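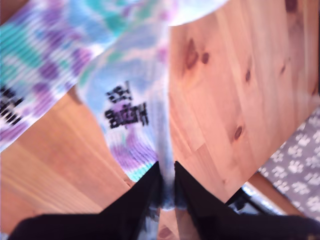 Sunita Thakur wrote in to ask whether you really have to pair socks before they go in the drawer, or whether life is too short. Good question, Sunita, and it gets first spot on the page!

Do I have to pair them?
Plain black ones, no. I chuck mine in loose. Tie-dye is another matter, as every sock comes out a bit different and you'll want to settle on which two go together while you've got them both in front of you.

My tie-dyes don't match exactly. Are they faulty?
Nope! The dye lands where it lands. I go by the main colours and the length of the cuff (purple with purple, near enough) and call it a pair.

Fold or roll?
I fold. Rolling the cuff over into a ball is quicker, I know, but it stretches the ribbing and I like my socks to stay up. Lay one on the other, heels together, fold in half, done.

Where do you do all this?
On a table, always. I tried the bed for years and kept losing strays in the doona.
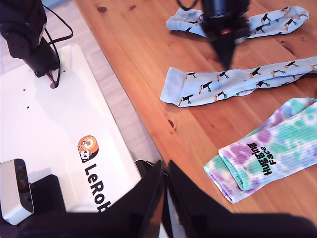

Pine tabletop, knots and all.

Will the colours run in the wash?
Mine did the first time, a little. Cold water, inside out, and keep them away from your white tea towels until they've been through 4 washes. Mum adds vinegar. I've never noticed a difference, but she swears by it.

What about the odd ones?
They live in a Bravine shoebox on top of the dryer. I empty it every December and whatever still hasn't found its mate becomes a dusting mitt, which is brilliant for blinds.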